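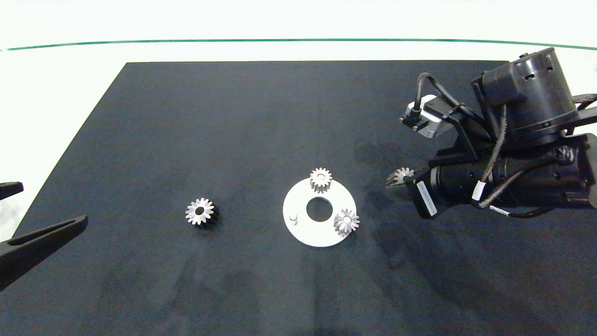 *Elliner, 12th June*

The planner at Rovness used to think in gears. It picked one, worked out a path to the plate, and moved to the next. "It had no idea there was a second arm," says the engineer who maintains the motion code. "It treated the other gripper like a wall."

The rewrite, called Cleriletti inside the company, plans for both arms at once. The assembly is small: 4 metal gears and a white ring-shaped plate with an upright peg on it. Most of the trouble is in perception. Shiny teeth throw back the overhead light, and the pose estimate jumps.

"On a dark mat you get a clean outline," she says. "The teeth are another matter. We take the center from the hub and leave the tooth angle for later."

Later means contact. The controller turns the gear in small steps until the force drops, and gives up after 5 tries. She wrote the logging tool, Borbély, to replay those attempts beside the force trace. It holds 3000 of them.

"I read the failures first," she says. "Last week 28 of them had the same cause, a timestamp from the wrong clock."

The fix was one line. She is still working on what the planner should do when a gear rests partly over the edge of the plate. For now it asks for a new grasp.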